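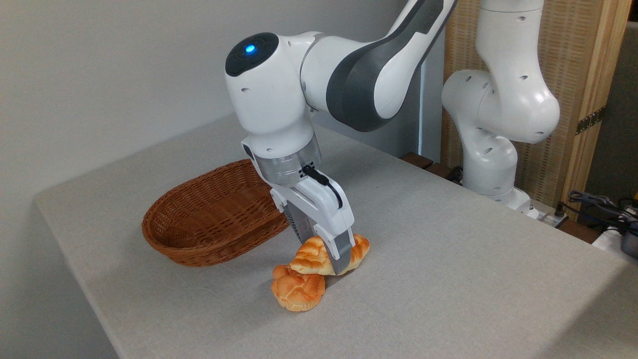

Opinion > Technology > At Home

Search Vidbridge Enter keyword Go

The bread basket test

By Parviz Naseri
10 September 2024

My aunt ran a bakery in Tolport for most of my childhood, and the first job she gave me was putting rolls in a basket. I was six. I was paid in rolls. My performance review, delivered across the shop, was that I squeezed.

I bring this up because people keep asking me when a machine will do their housework, and I've started answering with bread. Forget the laundry, forget the dishwasher. Show me a robot that can tidy up two pastries and we'll talk.

It sounds insulting until you think about what a bun is. A bolt is the same shape every morning. A bun is whatever the oven felt like. It leans on its neighbor, it has no handle, and it gives way under your fingers by an amount you learn only by ruining a few. Factory arms got very good by never having to deal with anything like that.
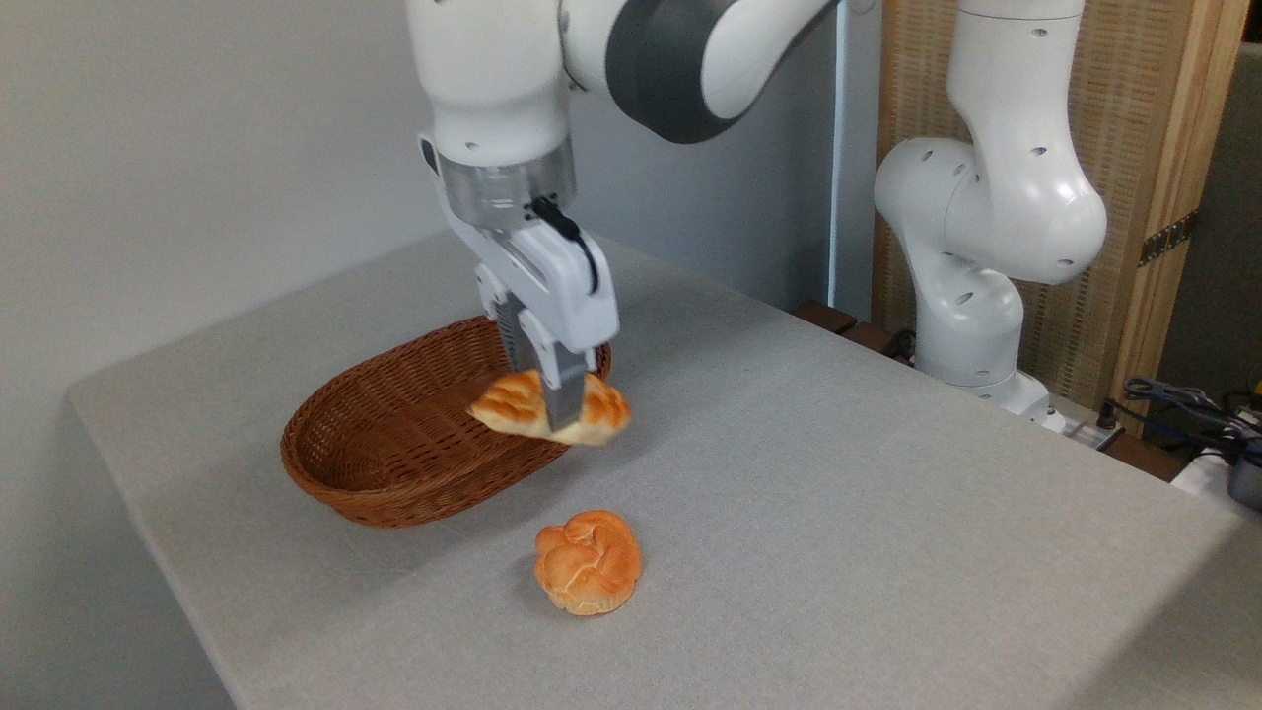
A roll on its way past the basket rim, or over it. One more on the cloth.

So can they do it yet? My answer is a grudging "sort of." A gripper can get hold of a roll and hang on to it, and a few years ago I'd have bet against that. What I want to know is what the roll looks like afterward, and whether I'd serve it to anyone I liked. I also want to know what happens when the basket moves, the cat arrives and a child has already licked one.

The optimists say November, though they're careful about which one. I say the bakery counter will get there well before my kitchen does — a counter is at least the same counter every day. My kitchen isn't the same kitchen after breakfast.

I'd still buy one, mind you. I squeezed too, and my aunt kept me on for two summers.

Related
Who asked for a talking toaster?
Belkadi's warehouse, one year on
Turnirlow shoppers want their cashiers back
In praise of the broom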